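Went to see a film at the Dreven last night. It's called Sevelley and it's about a retired lighthouse inspector who learns to bake. I will be posting about it for as long as it takes me to get over it, so mute accordingly.

The running time is listed as two hours. The first one of those is the drive to the lighthouse.

I want to be fair to it. The colour is gorgeous. Every grey in the harbour scenes has been given its own grey. Somebody loved that sea, and I came out knowing it better than I know most of my cousins.

The dialogue is another matter. Our man says "the light doesn't care who's watching" to his daughter, then to a priest, then to a loaf. The loaf gets the best reading.

Also the daughter is a marine biologist for one scene. By the funeral she's a lawyer. I checked with the friend I went with and she had it as two daughters.

The Dreven seats 200. There were 8 of us, and one of those was asleep before the distributor's logo had finished. I envied him at the midpoint and resented him by the end, when he woke up and said "lovely".
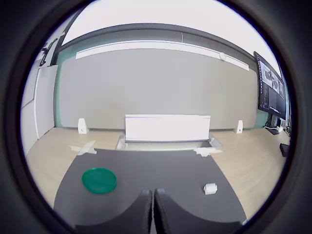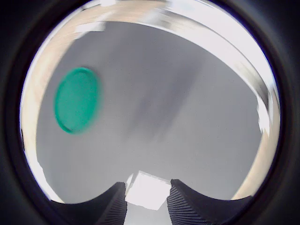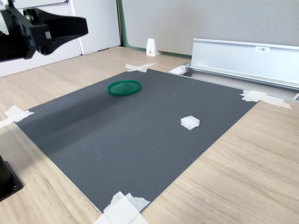

Does it get better after the lighthouse?

For a good stretch, in fact. The bakery section is funny, the old bloke finally gets to look confused at something other than the horizon, and there's a fight over a sourdough starter that I'd happily watch again. Then the brother turns up with the letter and it goes back to staring.

A word on the letter. It is read aloud in full, in voiceover, over a shot of the letter. I can read. Most people who choose the slow foreign-festival-circuit thing over the one with the exploding submarine can read.

The score is a single cello having a hard time. I've warmed to it since. Hummed it doing the dishes this morning and had to go and stand in the yard.

Same director made Mercado, which I'd defend to anyone. That had a small story and 20 minutes less of it, and it trusted you to notice when a man had stopped laying a second place at the table. Sevelley has a place-laying scene too, only this time he turns to the window and explains it.

For the completists — there is a scene after the credits. It's the sea.

Zonstead users have it at four stars from 1,268 ratings, so clearly I'm the problem. My own score is two and a half, with a bonus half for the starter.

It's on at the Dreven until the end of October, early evening session only. Take a cushion for row F. The choc tops are still good.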